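Brunch near Kasalberg that takes bookings for 4 or more?

tamarack22
My parents are in town in January and I'm looking for a sit-down brunch that will take a booking for six. We tried Vindus last month and they told us at the door it was a 45 minute wait, walk-ins only after 10. Dad has a bad hip and won't stand around that long. One person doesn't eat eggs. Budget is 22 a head before drinks.

plainbagel
Odukoya. They book up to eight people if you call before noon the day before. The plantain hash comes without egg, and so does the bean stew. We paid 17 each with coffee.

gristmill_k
Odukoya is good but it's loud. If your parents have any trouble hearing, ask for the back room. The front has a tile floor and every chair scrapes.

I'd put in a word for Emar too. It's a smaller menu, but they let you sit as long as you want and the bread is baked there. The flatbread with peppers and white cheese is what I always get. They bring the small plates first and then leave you alone for a while before the hot food.

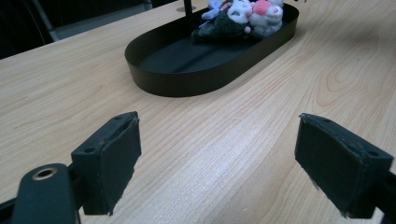 The one thing to know is that they add a service charge for six or more. It's printed at the bottom of the menu, so read it before you tip on top of it.

plainbagel
Emar has gone downhill. I went twice in the fall and the potatoes were cold both times. They also dropped the lentil soup, which was the main reason to go.

gristmill_k
I've been four times since they changed the menu and never had cold potatoes. Agree about the soup.

oven_mitt716
Vindus does take bookings, just not by phone. There's a form on their site and it only opens a week ahead. I've had a table for seven there. The waffles are worth it. Coffee is weak.

tamarack22
I looked for that form and couldn't find it. Is it under Contact?

oven_mitt716
Under Groups, at the bottom of the page. They write back the same day in my experience.

plainbagel
Vindus would go over 22 a head unless everybody orders the waffles. The salmon plate alone is more than that now.

tamarack22
OK, that rules it out. Called Odukoya and got the back room at 10:30. They said the stew sells out some mornings, so they're holding two portions for us. Might try Emar on the second day if my mother wants somewhere quieter — does it have steps at the entrance?

gristmill_k
One low step and a rail on the left. Parking is behind the building.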